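Build Notes for the Last Lighthouse

The funding page for Uvside closed at 325 percent of its goal. Nilmini Roy had written the goal herself, and she had set it low on the advice of a publisher who later declined to publish. The money arrived less fees. The fees were larger than the music budget.

Uvside was a game about a coastal town with the tide permanently out. The player walked the seabed, repaired signal lamps, and talked to people who had stayed. There was no combat. The page had promised seven districts, and by December four of them existed in the engine, one existed as a map on graph paper, and the remaining two existed as sentences.

Umut Yazıcı handled the engine. He worked from a rented unit in Plillville, above a tile showroom, and he kept a log. The log was plain text, one file per day, and it recorded build numbers, compile times, and faults. It did not record moods. Nilmini read it each morning from her own apartment before she opened anything else, and over two years she had learned to tell how he was doing by the length of the entries.

The entry for build 25 was one line long. It said: Save files from Elside do not load.

Elside was the fourth district, the one the backers had voted for. A player who saved there and quit would return to a black screen with the sound of wind. The wind was correct. Everything else was absent.

She called him.

"How many saves?" she said.

"All of them from that district. The header is fine. The world state comes back empty."

"Empty or unreadable?"

"Empty. It writes nothing and reports success."

She wrote that down. It seemed like the kind of thing she would need to say to the backers in a gentler form.
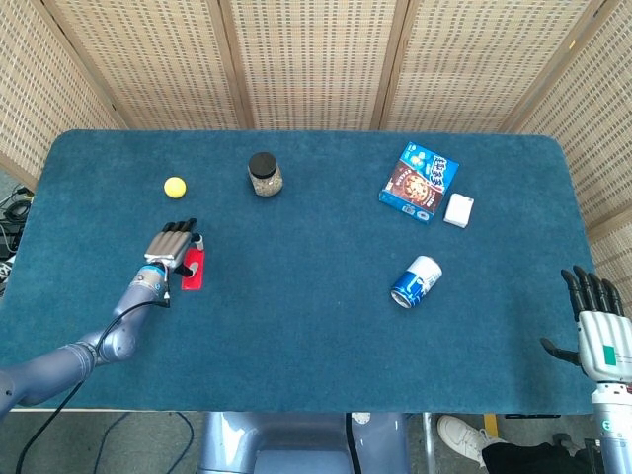

The fault was in the lamp code, or in something the lamp code touched. Each lamp in Uvside kept a record of who had last lit it, and the record pointed to a character, and the character pointed back to the lamp. In three districts this did no harm. In Elside there was a keeper named Hellström who had lit his own lamp before the game began, and whose record therefore pointed to a time the save system did not believe in. Umut had drawn him at a table with a dark teal cloth over it, a folding screen of woven tan panels standing behind, and a small flat red object close to hand. The player could ask what it was. Hellström had eleven replies to this and none of them answered it. Nilmini had written all eleven in one night and had never decided on the answer herself.

"I can remove him," Umut said. "It takes ten minutes. The saves work after that."

"He's on the poster."

"I know he's on the poster."

"What does it take to keep him?"

There was typing. Umut typed before most answers, even simple ones, and she had stopped asking whether it was related.

"The save system needs a date for him," he said. "Any date before the start. It has a field for it. The field has been blank since the prototype."

"So put in a date."

"I don't know when he lit the lamp. You never wrote it."

She went and got the design binder, which was mostly printouts of a document that had since changed. The section on Hellström ran to a page and a half. It gave his height, his walking speed, his idle animations, and the pitch of his voice. It gave the order in which he would trust the player with things. Under History it said: to be filled in. 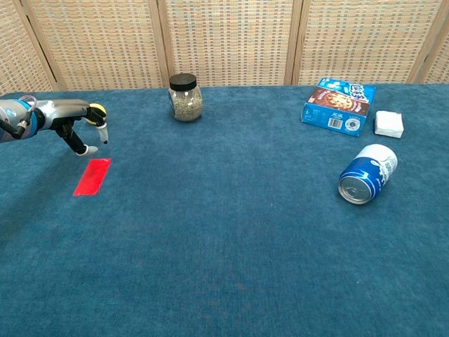 She sat on the floor with the binder and worked it out as arithmetic. The tide had gone out when his daughter was seven. The daughter was grown in the third district and ran the ferry office, where there were no ferries. If he had lit the lamp on the night the water left, it was a signal to the boats. If he had lit it the night after, there were no boats, and it was something else.

"The night after," she said.

"I need a number."

"Day two. Count the tide leaving as day one."

He entered it. She heard the build start, a fan somewhere in his room stepping up through its speeds. Neither of them hung up. The full compile took long enough that she washed a cup and came back.

"Loading the Elside save," he said.

She waited through the part where there would be wind.

"He's there. Lamp's lit. Inventory is intact. Position is off by a little, he's standing closer to the window than he was."

"Is that a bug?"

"It's his idle path. He has a timestamp now, so the routine has something to count from. He walks to the window every so many minutes. It was always in the code. It never ran."

She asked him to leave it in.

The update to backers went out in May 2026, under the heading Build 26. It listed nine fixes. The sixth read: Save files from Elside now load correctly. The seventh read: Hellström goes to the window.

Umut's log for the same build was four lines long, and the last line was a compile time.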